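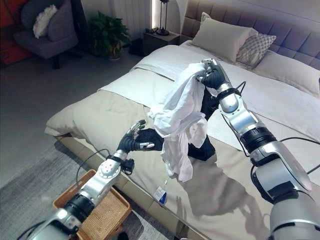
White cloth garment on a large bed.

Urnel 30 Bed Base
Manufacturer: Mustonen
Category: Bedroom / Bed bases and slats

The Urnel 30 is a slatted bed base for mattresses without a built-in frame. It replaces the earlier Urnel base and uses the same corner brackets, so existing legs and headboard fittings can be carried over. Drawings by Arvo Huttunen.

Construction
Side rails and end rails are solid birch, finger-jointed and finished with clear hard-wax oil. The slats are layered beech with a slight upward bow, seated in rubber holders along each rail. A steel center beam carries the inner slat ends on all double widths. The beam rests on five adjustable feet, including one under each end.

Slat spacing is 30 mm. Foam and latex mattresses can be used without an additional mat. For pocket spring mattresses thinner than 6 inches, the felt underlay (sold separately) is recommended.

Firmness adjustment
The slats in the hip zone are doubled and fitted with sliders. Moving the sliders outward makes the zone firmer. Set both sides of a double base separately. Sliders may be stiff at first – work them along the slat by hand and do not use oil or silicone spray.

Assembly
Two people are needed for double widths. A 5 mm hex key is supplied. Tighten the corner bolts only after the center beam is in place and the diagonals match. Level the feet last, with the mattress off. Retighten all bolts after roughly 1,000 hours of use, then once a year.

Care
Wipe rails with a damp cloth. Re-oil worn areas with Koseck clear oil or a similar hard-wax product. Slat holders are a wear part and can be ordered singly.

Compatibility
Fits Undex headboards from the second series onward. First-series headboards need the adapter plate. Not suitable for motorized frames.

Delivery
Shipped flat in two cartons. Slats are rolled on webbing and packed with the center beam. New stock is expected in May. For spare parts, write to Hanne Brøndum at the parts desk and give the number stamped inside the left side rail.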